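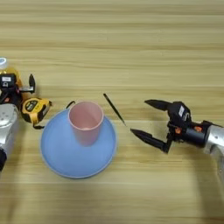 Kwiatkowski 802 Undercounter Dishwasher

5 min read

We stock one undercounter machine for small cafes, nurseries and staff kitchens, and it is the Kwiatkowski 802. We were slow to take it on. The maker's leaflet calls it "the last dishwasher you will ever buy", which is the sort of line that makes us put a leaflet down again. We ran one in our own kitchen at Stodport from May before we agreed to sell any, and what follows is what we found, with the leaflet's claims set next to it where they differ.

Price: £2,255 plus VAT, delivered to the kerb. Fitting is extra and we would rather quote for it after seeing photographs of your pipework.

What you get

The machine itself, two flat racks, one peg rack for plates, a cutlery basket, inlet and drain hoses, and a manual that has been translated by someone in a hurry. The salt funnel mentioned on page three of the manual is not in the box. It belongs to the version with the built-in softener, and we don't sell that one, for reasons further down.

The cabinet is stainless steel. It fits a standard 60 cm gap, although you should read that with some care. The body fits. The body with the hoses pushed flat behind it needs a deeper space than most fitted kitchens allow, and if your worktop is the shallow domestic kind the door will stand proud of the cupboards on either side. Measure to the wall, and then measure to the pipes.

Wash times

The leaflet says two minutes. There is indeed a two-minute programme, and it is fine for glasses that have had water in them. Porridge bowls came out of it looking much as they went in. For ordinary plates and mugs we use the middle programme, and for anything with egg on it the long one, and we still scrape first. All commercial machines need you to scrape first. Any salesman who tells you otherwise will not be there when the filter blocks.

You also have to allow for the machine warming up in the morning. Ours took roughly 14 minutes from cold on a single-phase supply before it would start a wash. This is left out of the leaflet altogether. If your staff arrive at eight and breakfast is at five past, somebody will be standing in front of it pressing buttons.

Plastic cups, plates and bowls

Most of the questions we get from nurseries are about plastic, so it gets its own section. Commercial machines rinse much hotter than the one you have at home. Hard-wearing plastic made for catering will usually put up with that. Cheap picnic sets may not, and "dishwasher safe" stamped on the bottom tells you very little, as it hardly ever says which kind of dishwasher. Put one cup through on its own a few times before you trust the whole cupboard to it.

Drying is the other trouble. China holds heat and dries itself once the door is open. Plastic doesn't, and light cups also flip over in the spray and come out full of dirty water. A second rack laid upside down on top will hold them in place. Kwiatkowski sell a mesh cover for this at a price we thought was cheeky, so we don't list it. The spare rack does the same job.

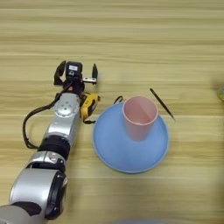
Rinse aid helps a bit with the drying, less than the bottle suggests. Leave plastic to stand in the rack in moving air, and don't stack it until it is dry right through -- stacked damp, it starts to smell within a day.

The softener question

There is a dearer version of the 802 with a softener inside. On paper it makes sense in a hard-water area. In practice the salt pot is small, it sits under the lower spray arm where food falls into it, and it stops the machine while it refreshes itself. We tried one at a customer's site in Stimolthorpe and took it back out. A separate softener in the cupboard next door costs less and can be mended without emptying the dishwasher. If your water is soft you need neither, whatever anyone tells you about protecting your investment.

Detergent

The manual recommends Drondanix liquid by name, and the warranty card says that "approved" products should be used. We asked the importer whether a claim would be turned down over a different brand. The reply took a while and used the word "ideally" twice. Our reading is that any proper machine detergent is fine so long as it doesn't foam. Washing-up liquid is not fine. It foams out of the door, and the call-out is charged.

Noise

Described as "whisper quiet". It isn't. You can hold a conversation beside it, but you would not want it in the same room as sleeping babies or a telephone. The drain pump is the loudest part and gives a sort of cough at the end.

Things we do like

The filter lifts out with one hand and can be rinsed under a tap. Both spray arms come off without tools. The door seal is a plain strip you can replace yourself, and we keep it in stock. The controls are four real buttons with pictures that wear off slowly. There is no app, and we have asked that there should never be one.

Before you order

You will need a cold feed with its own stop tap, a drain at the right height, and a suitable electrical supply put in by an electrician. Please don't plan to run the machine from the kettle socket. If the drain is above the level of the machine, say so at the time of ordering, as the pump version has a different part number and we can't swap it once it is plumbed in.

The warranty is one year, parts and labour, on the mainland. Limescale is left out of the cover, and so is "misuse", a word the importer seems to enjoy. Keep your fitting receipt.

For a quote, or to be talked out of buying one, ask for Efraín Paucar at the Stodport counter. He fitted ours, and he will want to know how many plates you wash at your busiest hour. If it's only a sinkful, he will probably tell you to buy a better tap.

Price and details checked November 9, 2021.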